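Wolleo teleop kit review: three weeks of spoons and cups

I bought the Wolleo kit in August, after way too many evenings reading about people teaching robot arms to do chores at home. It comes with the leader handles, the software, the wrist camera mounts and a license for the recording app. No arms — you bring your own. I paid 390 for the kit, which felt steep until I priced the Kwok one at 3,440 and closed the tab very fast.

Some background. I'm trying to get a two-arm setup to do small tabletop jobs, and I started with the dumbest one I could think of: pick up a spoon, put it in a cup. You drive the arms by hand, the app saves the camera views and the joint positions together, and you do it again. And again! My goal was 2,000 good episodes before training anything serious. I'm at a bit more than half of that and I already dream about spoons.

The good stuff first. The handles are light and I can go for a couple of hours before my wrists complain. Lag is low enough that I stopped thinking about it after the first evening. The grip trigger has a nice long pull, so you can close on something thin and shiny without flinging it across the room (I still do that sometimes, but I blame me). 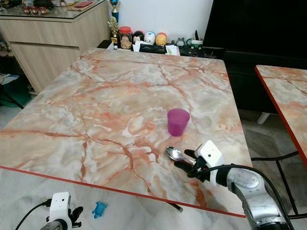 Do you need to record the failed tries too?

I keep them, but in a separate folder with a tag, and I leave them out of the first training run. The app lets you mark an episode with one button on the left handle, so it costs you nothing.

Setup took me a whole Tuesday, mostly the calibration. The manual assumes you already know which way every joint should count, and the pictures in it are tiny. I ended up following a guide on the Ploriria forum that was written for an older version and it worked fine. Once it was done it held, and I've only had to redo the wrist cameras once, after I bumped a mount.

Now the gripes. The app fills up a drive like you wouldn't believe, and there's no warning until it just stops saving. I lost a batch of around 200 episodes that way and went to bed angry. The review screen is slow too. You can't scrub through two camera views at once, so checking whether the spoon was hidden from one side means watching everything twice.
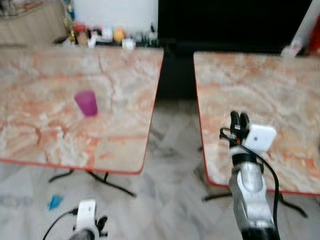
I also wish it nudged you to mix things up. My first few batches were basically the same episode over and over, same cup spot, same approach, and the policy I trained on them fell apart as soon as I moved the cup a hand's width. Now I shift the cup between takes and keep a paper list of where it's been. Sullport's recorder has a prompt for that built in, and I'd love to see Wolleo copy it.

Support answered me in a day both times I wrote, for what that's worth. Four stars from me, and I'd go to five if they fixed the drive warning. If you're buying one, get a bigger disk the same day.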